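Old desktop tower, is it worth adding memory or should I let it go?
Posted by Robel Lencho in Home Computers, Grernutdale Community Help

Hi everyone, hoping one of you kind people can steer me right. I have a desktop tower that was my mum's, and it takes 7 minutes to start up in the morning. I've made my tea and drunk half of it before I can open my email!

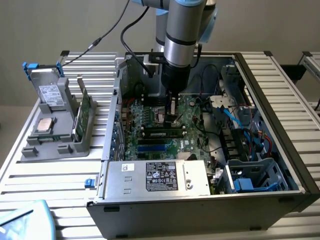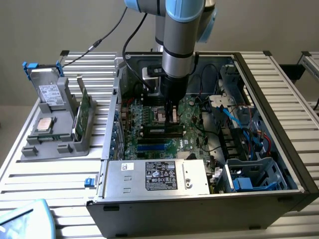
Desktop towers on their sides with the panel off

I only use it for the family tree (3000 names so far, bless them all), a few letters and the odd bit of banking. My neighbour reckons more memory would fix it. The fellow at Paiva wants $60 just to have a look. Would you pay that, or have a go yourself?

Colin Greenwood
Hello Robel, and what a lovely lot of relatives you've got there. Before you spend a cent, copy that family tree onto a USB stick, then make a second copy and leave it at a friend's place. I lost 13 years of holiday photos once and I still get cranky about it.

As for the slowness, memory helps if the computer bogs down when you have lots of things open. A very slow start is more often a tired old hard drive, and swapping it for a solid state one made mine feel like a new machine. If you do go inside, shut it down, pull the plug out of the wall and touch some bare metal on the case first. Write down the model number too, as memory comes in different types and the wrong one won't fit. Take your time and have a good lamp handy.

Mimumero
Just get a new one mate

Lomus
Colin's right about the drive. Check what programs open at startup as well, my dad's had four of them fighting each other every morning. And do ask Paiva if the $60 comes off the repair, plenty of shops will do that if you're nice about it.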